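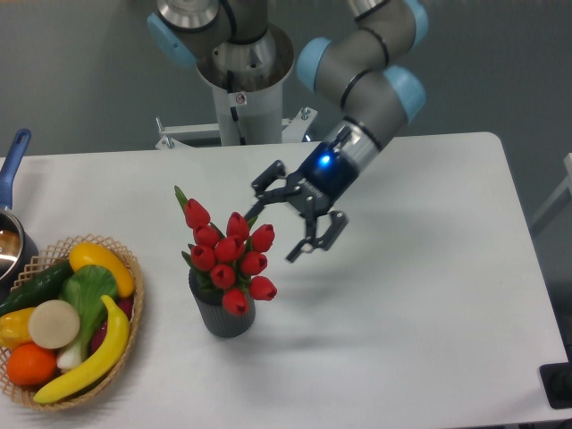 Red tulips on the white table.

Tulips for the Long Table: A Small Gallery

Welcome back to the flower pages! This one grew out of a Tuesday afternoon in March, when the sky over Atatley was the color of dishwater and I had quite made up my mind that the big white table needed something red on it. I love that table dearly, but in winter it can look a little like a skating rink, and a bunch of tulips does more for it than any cloth I own (and I own far too many cloths).

I have kept the notes short, or as short as I ever manage. Regular readers will know that I can go on about stems for an entire evening if somebody puts the kettle on, so please feel free to skip ahead and simply enjoy the color.

One bunch, one color

I used to mix everything together, yellows and pinks and those stripy ones that look like boiled sweets, and it was cheerful but a bit of a muddle. These days I lean toward a single shade, kept close together, with a few leaves left in so the red has some green to sit against. The closed, cup-shaped heads are my favorites for this, because they make such a tidy cluster and still look generous from the other end of the room. 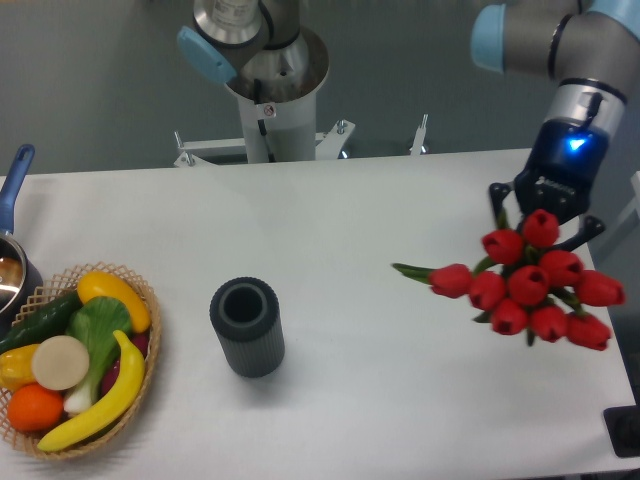 Ten red tulips, the ribbed gray vase and the wicker basket.

I do have a weakness for a dark vase with pale furniture. Clear glass is lovely on a windowsill, where the light can get at it, but on a white table it tends to disappear, and then the flowers seem to be standing on nothing at all. Dark gray gives them somewhere to belong. The fine ribbing is a nice touch too, plain enough to stay in the background and still pleasant to look at once you've sat down with your coffee.

As for the basket, I am a firm believer in having one on the table all year round. Light tan wicker warms up a white surface wonderfully, and the lattice pattern around the rim keeps it from looking heavy. Mine have held bread, mail, knitting and, for one very long summer, nothing but clothespins.

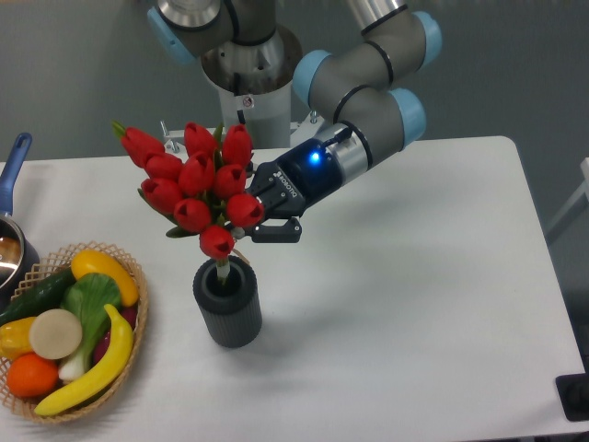

Flowers with a Full Basket

Artificial tulips and a basket of artificial fruits and vegetables make good company, and you can set them out in any month you please. I like the basket to the left of the vase, with enough table between them that neither one feels crowded. A saucepan with a blue handle is welcome too, as far as I'm concerned, for a table that looks lived at is a table I want to pull a chair up to.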